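Ticket: Jimer washer stops at 37 minutes and won't drain
Status: Open, waiting on customer
Product: Jimer front loader, bought from Culden
Location: Flat in Valderrama Court, kitchen, ground floor

Hello again! I rang this morning and was asked to put everything in writing, so I'm doing it all in one go and will add to it as I try things. The machine gets as far as 37 minutes left on the display, hums for a bit and then just sits there with the door locked and water in the drum. It has done this on the cotton wash, the mixed wash and now the delicates. The last load was my cream jacket, the zip-up one with black mesh inside, on delicates with nothing else in with it. 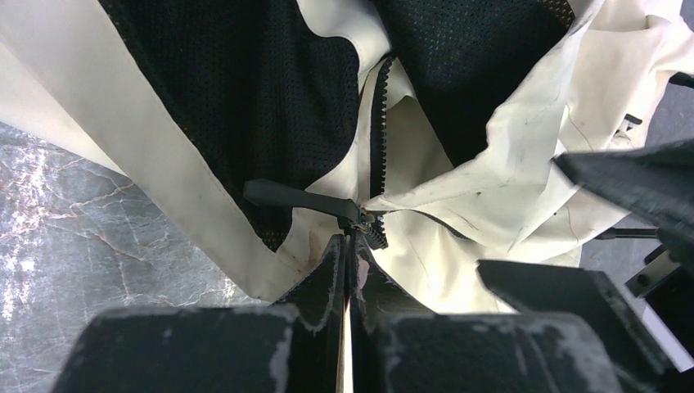
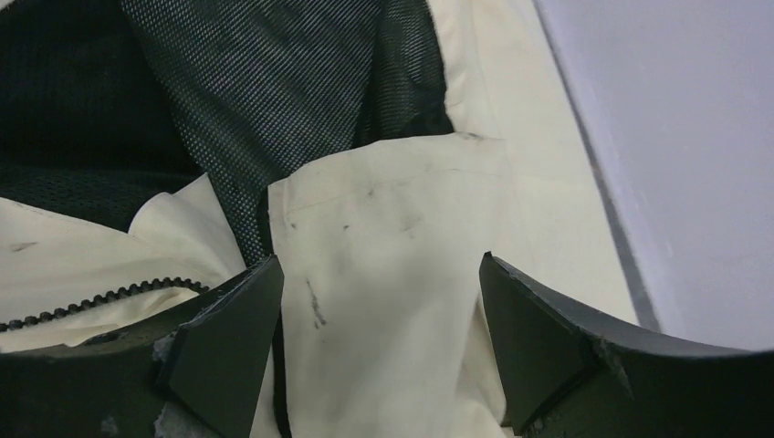 No error code comes up. The little padlock stays lit and the start button flashes slowly. If I turn the dial to spin only, I get the same hum, then a click, then nothing. Turning it off at the wall and leaving it for a while lets me pick a new programme, but the water is still in there, so all I've gained is a rest for the machine.

The phone menu asked me a lot of things I couldn't answer by pressing buttons, so: yes it is level, yes the tap is fully open, no I haven't moved it, and no I don't use those scent beads. I use the Atix liquid, in the drawer, and I go a bit under what the bottle says because the water is soft.

Update, same day, after lunch

Did the filter. Your booklet says to put a shallow dish under the flap, and I'd like to put in a word for the writer of the booklet to try that at home, because my flap is so close to the floor that only a baking tray will go under it, and a baking tray fills up in no time. I ended up emptying the tray, screwing the cap back in, emptying again, and so on until my back had had enough. Every towel I own is now on the washing line.

In the filter: a hair grip, a good deal of grey fluff and a 2p coin. I was thrilled. I cleaned the lot under the tap, checked the little paddle behind it with my finger (it turns, with a jerky sort of feel, which the booklet says is normal) and put it all back. Ran a rinse with the drum empty and it drained perfectly!

Update, early evening

It did not last. Put the towels in on cottons, went off to make tea, came back to the hum. Same place, 37 minutes. I don't know if the number means anything or whether it's simply where the first drain comes in that programme, but on the delicates it's the same number, and that wash is a shorter one altogether, so I'd love somebody to tell me.

I then did as the recorded message suggested and had a look at the waste hose. Mine goes up behind the unit, over, and down into a standpipe. The flat was built in 1988 and I think the pipework under the sink is all from then, though the worktop isn't. The hose was pushed a long way down the pipe. I've read that it can siphon if it goes too far in, but siphoning would empty the drum when you don't want it to, and I've got the opposite trouble, so I pulled it up a bit and didn't think more of it.

What I did find was a bend. Where the hose comes off the back it had been squashed flat against the skirting, probably ever since it was fitted. I eased the machine forward, let it spring back into shape and used the plastic hook to hold it up high. The hook was still in the bag with the transit bolts, which is a thing I'll be bringing up with Culden, because I paid for the fitting as well as the delivery.

Update, next morning

Right. With the hose straightened, it got through a full quick wash with a few tea towels in. Drained, spun, unlocked, played its tune. Then a proper load of bedding and it stuck again, though this time it managed to get most of the water out before the hum started. The spin wouldn't go because, I assume, it could tell there was some left.

So it's better, but it isn't mended. I've now done:

Filter cleaned, then checked a second time (clean).
Hose straightened and hooked up.
Hose taken off the standpipe and held in a bucket. It came out in a good strong gush and then dropped to a dribble, with the hum getting louder as it dropped.
Standpipe tested with a jug of water. It went down fine, no gurgling.
Reset as per the booklet, holding the start button with the dial at off. No difference that I can see.

The bucket is the one that makes me think it's the pump. If it was the pipe in the wall it would have been happy emptying into a bucket, wouldn't it? I'm no expert, I've just been reading other people's tickets on here half the night.

Reply to your message

Thank you for getting back so quickly. To answer the points in order: the serial number is on the sticker inside the door, I've added it to my account page. The machine is still under guarantee until July. I haven't used a service wash at 90 and would rather not while it can't be trusted to empty itself. And the £100 call-out you mentioned, could you please confirm in writing that I don't pay it if the pump is faulty? The person at Culden said one thing and your page says another, and I would like to know before anybody sets foot in the kitchen.

Mornings are best for a visit, before eleven. There's parking round the back of Valderrama Court but the barrier sticks, so ask the engineer to press the buzzer for the ground floor and I'll come out and lift it. I'll have the machine pulled out ready and the baking tray standing by.

Until then I'm doing smalls in the sink and leaving the machine switched off at the wall. If you'd like me to try anything else first, put it on here and I'll do it this evening.

Related tickets
Jimer washer: door stays locked after spin
Jimer washer: humming noise during drain
Where is the pump filter on my model?
Atix liquid left behind in the drawer
Culden installation: transit bolts and hose hook
Call-out charges and your guarantee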